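I finished *The Ferry at Ernthorpe* on the bus, which was a mistake, as I then had to walk through my own front door with a wet face and explain to the dog that everything was fine.

It's Danjuma Ogundipe's second novel in English, and I've been waiting for it ever since I tore through *Kevwood* two summers ago. You don't need to have read that one first. A couple of people from it wander through the background (I yelped when the piano tuner showed up), but the story stands on its own feet.

So, the setup. Ernthorpe is a river town with one ferry, one school and a bridge that has been promised for as long as anyone can remember. Mohammed runs the ferry, as his mother did. In the opening chapter the bridge is finally going up, and he has until July to decide what to do with a boat that will have no passengers. That's it, that's the plot! And I was turning pages like it was a murder mystery.

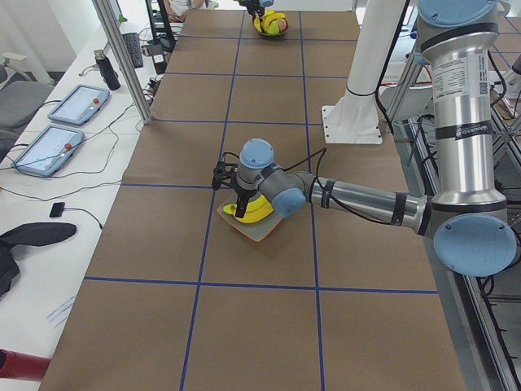

What makes it work is the talk. Every crossing is a little play. The same people get on morning after morning — the schoolteacher, the two sisters who haven't spoken since a wedding, the man who sells batteries — and each time you learn one more thing about them, usually from someone who's got it wrong. Ogundipe lets people interrupt each other. He lets them be boring for half a page and then drops in a line that made me put the book down and stare out of the window.

There's a chapter, I think it's the ninth, made up entirely of one crossing in fog. It runs 32 pages. Mohammed can't see the far bank, the engine is off, and the passengers start telling each other where they were on the night of the flood. I've read it three times now. The second time I read it out loud in the kitchen, doing the voices, badly.

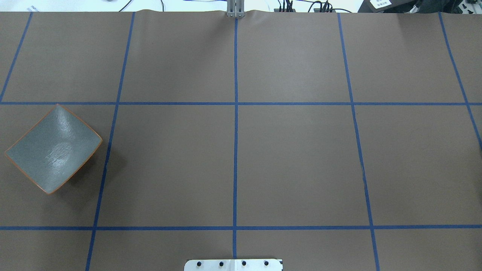
*Blue tape on brown paper.*

I should say something about Grukach, which sounds like a place and is really a card game that everybody in the book plays. The rules are never explained. You pick them up the way you would if you'd moved to the town, by watching people lose. By page 96 I was sure I understood it, and by page 100 somebody had won with a hand I would have thrown away. My sister-in-law (same book, one week ahead of me, unbearable about it) swears that the game is a map of who owes what to whom. I like that a lot, and I'm going back through with a pencil to see if she's right.

Did I have any trouble with it? A little. The bridge engineer never quite comes to life for me. She gets a long letter home in the middle of the book that reads more like the author clearing his throat, and I'd have traded all of it for one more scene with the sisters. The last section also jumps ahead 18 years without much warning, and I had to flip back to check that I hadn't skipped a chapter. Once I'd settled into it I was happy again, and the very last crossing is wonderful. I'm not saying a word about who's on the boat.

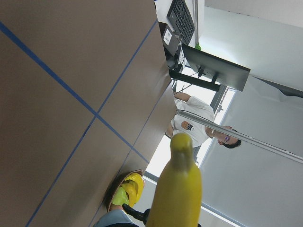 Nkechi Etim

A quick note on editions, as two of you asked last time. Mine is the paperback, with the green cover and the tiny type. If your eyes are like mine, try the library's large print copy, or the audiobook, which a friend of mine loves. I've only heard the first hour, but the reader takes the crossings slowly and gives the battery seller a terrific cough. The hold list at my branch had up to 77 names on it at one point, so get in line early!

If you liked novels where a whole town gets to be the main character, this is for you. If you need a villain, maybe not — the closest thing is a timetable. I'd also say don't read the back cover, which gives away something from two-thirds of the way through that I was very glad to come to fresh.

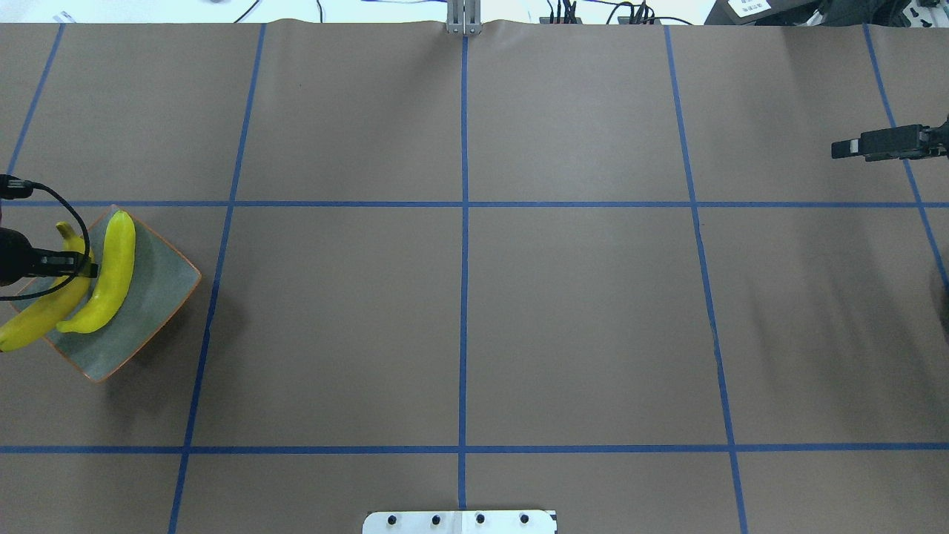

Our book group is doing it next month and I've already got my questions lined up. Why does Mohammed never learn to swim? Does the teacher know about the letter when she gets on the boat in the fog? And what on earth happened at that wedding? I have a theory, which involves the cake, and I'll put it in the comments behind a spoiler warning so that nobody gets hurt.

Next up for me is a stack of short stories, and then I want to reread *Kevwood* straight through to see how much of the ferry was already hiding in there. I'm fairly sure there's a boat horn in the second chapter.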